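OK, the thing I've been hinting at since October finally has numbers, so here's a thread. It's about teaching a robot arm to clean bathrooms without a robot arm being anywhere near a bathroom. Grab a tea.

Jun 16, 2018

Quick background for people who follow me for the bread photos. I work on how machines learn jobs from watching people do them. The project is called Graramar. I did not choose the name and I've stopped trying to explain it.

The usual way to get data for this is teleoperation. You sit at a rig, you drive the arm with a controller, and the arm wipes a thing very badly while you swear at it. We did a whole summer of that. I was getting maybe one usable wipe before needing a lie down.

So we flipped it around. You hold the grippers yourself, one in each hand, and just do the chore. The gripper records how it moved and how open the jaws were, and a camera up at head height records what you were looking at. The arm stays home in the lab.

Each gripper carries a cube with printed square tags on it. The head camera spots the tags and works out where the gripper is and which way it's tilted. Cheap and old-fashioned and I love it. We tried fancier tracking first and it fell over every time someone walked past a mirror. Guess what bathrooms are full of!

Why bathrooms? Because everybody does tabletops. Tabletops are lovely. Flat, bright, everything in reach, nothing curved. I wanted surfaces that fight back a bit, and a toilet is basically one big compound curve that's shiny all over.

The actual question, since a couple of you asked: if you learn wiping only from the hand-held recordings, does the policy still work when you bolt the same jaws onto an arm? Same fingers, very different body behind them. My elbow can go places the arm's elbow really can't.

We collected 230 demonstrations for the wiping task. Cloth in one gripper, other gripper free to do whatever the person wanted with it. No script beyond "wipe the outside of the bowl, start low".

I want to talk about "start low" because it cost me a week. In the early recordings everyone started wherever they felt like, and the learned policy averaged all of that into a sort of vague hover in front of the porcelain. Very polite. Cleaned nothing. We threw that batch out and set a starting area, and the hovering went away.

Next problem was the cloth. A folded cloth is a nice tidy object for about three strokes and then it's a wad. I used to stop and refold it. Mistake! The model only ever saw neat cloths and had no idea what to do with a messy one. Now we leave it however it ends up and keep going.

Then cables. Everything is wired, because the wireless version dropped samples and I'd rather trip than lose data (I have done both). You get used to shuffling along the floor with a tail behind you. Your knees don't get used to it. Buy the foam pad, grad students. 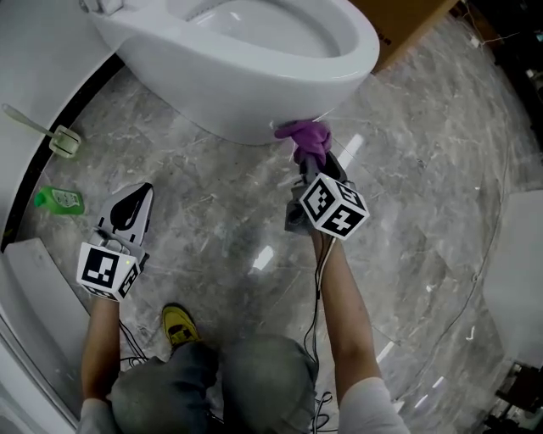 The low front edge, purple cloth in the right gripper. Marble is very pretty and very hard to crouch on.

Look at that floor, by the way. Every ceiling light turns up in it as a bright streak, and the glazed white surface isn't much kinder. I was sure glare would wreck the tag tracking. It mostly didn't! What suffered was the image side, where the policy would get interested in a bright streak and drift toward it like a moth.

Fix for that was dull: random brightness patches pasted over the training images so the network stops trusting highlights. One afternoon of work after two weeks of worrying. The colour of the cloth helped too. Purple against white is about as easy as it gets, and I'll come back to that because it's a weakness.

Results. We ran the arm for 50 trials per condition on a toilet it had no recordings of. The policy trained on hand-held data beat our teleoperated one on how much of the marked area got wiped, and it was steadier from run to run. I'm keeping the full table for the write-up but the gap was bigger than I'd have bet on.

The body-mismatch thing was real though. When a person sneaks their wrist around the underside of the bowl, the arm can't always follow. It runs into a joint limit and stops, looking deeply embarrassed. We now filter out recordings the arm couldn't physically copy, before training. Rindik is our little tool for that check and I'd like to put it online once the code is less shameful.

What doesn't work yet:

Pressure. The grippers don't measure force, so the policy knows where to wipe and has no clue how hard. We fake it with a compliant wrist on the arm. It's okay. It's not great.

Cloth colour, as promised. Swap the purple for a white one and performance drops right off. I half expected it and was still grumpy all day.

And the second hand. We record both, but so far only the right one's motion goes into the policy. The left is sitting there full of useful information about bracing and balance and I'm not using it. That's the next project, working name Skestesex, and yes I've heard all the jokes, thank you.

A few people have asked whether the hand-held grippers are hard to learn. Not really. The first five minutes feel like eating with salad tongs. Then you stop noticing, and that's when the good data starts, so we toss everyone's first 2 recordings without looking at them.

Someone also asked if this means I clean my own bathroom more. It does not. I've gone off the whole activity.

Write-up goes to the Asfaw workshop if I finish the figures in time. If you work on wiping, scrubbing, polishing, anything with a floppy thing held against a hard thing, my messages are open and I'd love to compare notes - especially if you've cracked the force problem without putting a pricey sensor in each finger.

Right, that's the thread. I'm off to untangle cables.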